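Inicio · Cuaderno · Recetas de taller · Archivo · Contacto
Archivado en: acabados, jabón, cosas que tardan en secar

Cuaderno de taller, junio. Entrada de las 7:40, antes de que llegue nadie y opine.

Retomo el asunto del jabón. Para quien abra el cuaderno por aquí: llevamos desde el invierno queriendo dejar de barnizar los tableros claros, que salen de la máquina de un color precioso y a los dos meses parecen una tortilla francesa. El aceite de linaza los pone amarillos en el acto y así al menos nos ahorra la espera. El barniz al agua aguanta bien pero se nota en la mano, esa sensación de tocar una carpeta. Queda el jabón, a la danesa, que es barato, huele a casa de tía limpia y tiene el inconveniente de que hay que creérselo.

Se han preparado cinco probetas del mismo tablero, lijadas a 120, 180 y 240. La cinco es el testigo y no lleva nada. Las otras cuatro, según lo que sigue.

Probeta 1. Escamas de jabón Kemeys, disueltas en agua caliente, 20 g por litro. Tres manos con trapo, quince minutos de remojo cada una, retirar el sobrante, secar de canto.

Probeta 2. Lo mismo con 200 g por litro, o sea, la receta «cremosa» del cuaderno viejo. Al enfriarse cuajó y hubo que aplicarlo a cucharadas. El cuaderno viejo no mencionaba las cucharadas.

Probeta 3. Kemeys a 20 g más una mano previa de lejía para madera marca Brakow. El bote pide guantes, gafas y ventilación. Se usaron los guantes y las gafas; la ventilación del taller es la que es, una ventana que abre y otra que alguien pintó cerrada en tiempos.

Probeta 4. Aceite blanco Estumik, el del pigmento. No es jabón, lo pongo para que las otras tengan a quien envidiar.

Lo del agua. La primera tanda la hice con agua del grifo y fue un desastre discreto. Tenemos un agua durísima, y el jabón con agua dura forma una nata grisácea que se agarra al poro y luego no sale ni pidiéndoselo. Repetida entera con agua destilada. Apunto aquí, porque ya lo apunté el año pasado en la página de los tiradores y no me hice caso: AGUA DESTILADA. La garrafa está debajo del fregadero, detrás de la otra garrafa, que es de disolvente sucio y lleva la misma etiqueta. Hay que cambiar esa etiqueta. Lo voy a escribir dos veces: hay que cambiar esa etiqueta.

Levantado del repelo. Con la primera mano la fibra se pone de punta, como era de esperar. En la 1 bastó pasar un 320 muy flojo. En la 2 el repelo quedó enterrado bajo el jabón y solo apareció al tercer día, cuando ya la había dado por buena delante de testigos. En la 3 se levantó una barbaridad, culpa de la lejía, y hubo que volver casi a empezar.

Tacto, a ciegas, con los ojos cerrados y la radio apagada para mayor solemnidad:
1: seco, suave, agradable.
2: como el mostrador de una panadería al final de la mañana.
3: seco, algo áspero en los cantos.
4: sedoso. Trampa.
5: madera.

Color. En la 1 el tono se queda donde estaba, quizá medio punto más pálido. La 3 es la más blanca con diferencia y tiene un aire un poco nórdico, un poco enfermo. La 4 es bonita de frente y en la testa se le acumula pigmento en las juntas. La 2 no la juzgo hasta que termine de hacer lo que esté haciendo.
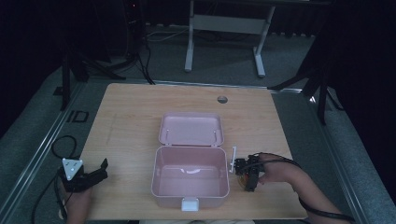
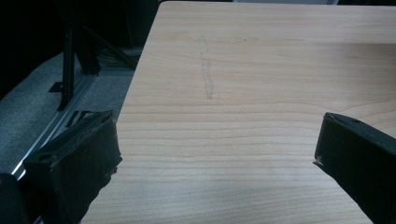
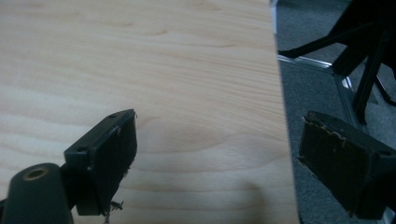
Madera clara y con veta en las tres, por si sirve para hablar de tono.

Manchas

El protocolo lo he sacado del cuaderno viejo y le he quitado lo del vino de misa. Se pone una gota de cada cosa, se tapa con un vaso boca abajo, se espera y se limpia con trapo apenas húmedo. Esperas de 5 minutos, una hora y 12 horas. Sustancias: café solo, aceite de oliva, vinagre, tomate frito y rotulador de taller, que no es una sustancia doméstica pero acaba en todas las mesas que hacemos antes de que salgan por la puerta.

A los cinco minutos no hay drama en ninguna. El café en la 5 ya deja sombra. El rotulador se ríe de las cinco por igual.

A la hora, el aceite ha entrado en la 1 y en la 3 y ha dejado cerco. En la 2 no, porque ahí dentro ya no cabe nadie. El vinagre se ha comido el jabón en la 1 y ha dejado una zona mate que se arregla con otra pasada de la mezcla. Esto es lo bueno del sistema y conviene decirlo en voz alta a los clientes: se estropea con facilidad y se arregla con la misma facilidad, usando lo mismo con lo que se friega. El barniz aguanta más y el día que cede hay que lijar la mesa entera.

A las doce horas, el café ha marcado la 1 con un anillo muy fotogénico. Repasé con la solución, froté en el sentido de la veta y se fue casi todo. En la 3 se fue menos. El tomate, contra mi pronóstico, ha salido de todas menos del testigo, y pierdo por tanto una apuesta que por suerte hice solo conmigo.

Con la 4 no ha podido casi nada. El Estumik es un buen producto. También cuesta lo que cuesta, y si se raya el retoque se ve como un parche en un pantalón de pana. Dejo constancia de las dos cosas y sigo.

Agua. Vaso frío sudando sobre cada probeta, una hora. La 1 hizo un cerco blanquecino que desapareció al secar. La 2 hizo espuma. Poca, pero espuma. Lo vi con mis propios ojos y procedí a retirarla del ensayo con todos los honores. Ahora calza la puerta del almacén.

Secado y otras discusiones

Aquí no estamos de acuerdo y no espero que esta página lo resuelva. La escuela de la mañana sostiene que entre mano y mano basta con que el tablero deje de estar frío al tacto. La escuela de la tarde quiere dejarlo de un día para otro. Yo he probado ambas con la fórmula de la probeta 1 sobre recortes y la diferencia está en el repelo: si se espera hasta el día siguiente, se levanta todo en la primera mano, se lija una vez y se acabó. Con prisa, se levanta un poco en cada una, y uno acaba lijando jabón, que emboza el papel y deja unas bolitas como de goma de borrar.

Sobre los cantos: van aparte. La testa bebe el triple y si se le da lo mismo que a la cara queda pelada. Doble mano en testa, siempre, y mojarla primero con agua sola.

Sobre el trapo: algodón blanco, lavado muchas veces. El trapo azul destiñe. Tengo un recorte celeste que lo demuestra, está en el cajón de las cosas que demuestran algo.

Sobre los hierros: el jabón con los tornillos sin protección hace puntos negros si la madera lleva tanino. En estos tableros no ha pasado. En el roble pasará, y el encargo de Flellotstead lleva dos bancos de roble. No extrapolar alegremente lo de aquí a los bancos. Hacer probeta propia, con un tornillo puesto, y dejarla un mes.

Qué le decimos a Flellotstead

Quieren las mesas claras, mates y «que no haya que hacerles nada». Las dos primeras se pueden. La tercera no se la puede dar nadie, pero sé cómo suena eso en un correo, así que he redactado esto y agradezco que lo lea alguien con más mano izquierda:

«Las mesas se entregan enjabonadas, con tres manos. Se limpian con un trapo escurrido en agua con una cucharada de escamas. El primer mes, una vez por semana. Después, cuando la madera se vea seca. No usar lavavajillas, ni estropajo verde, ni el producto naranja que tienen ustedes debajo de la barra».

Lo del producto naranja igual lo quito. Lo vi al ir a medir y no se me va de la cabeza.

Pendiente

— Cambiar la etiqueta de la garrafa (tercera vez que lo escribo).
— Pedir más escamas Kemeys. Queda medio saco y lo ha abierto la humedad antes que nosotros.
— Probar la fórmula 1 con una cucharada de blanco de España, a ver si frena el amarilleo. Exponer media probeta al sol en la ventana que abre y tapar la otra media con cartón.
— Repetir la 3 con la lejía más rebajada. Si vuelve a salir el canto áspero, abandonar la vía Brakow y devolver el bote sin abrir, que son dos.
— Preguntar si alguien ha movido el papel de 320. Había una caja entera y ahora hay una caja.
— Roble con tornillo, ver arriba.

Añadido a las 18:15. La probeta 1 lleva todo el día en el banco, con tazas encima que yo no he puesto. Tiene dos cercos nuevos. Los he repasado con la mezcla y uno se ha ido, el otro está en ello. Por favor, las tazas en la 5.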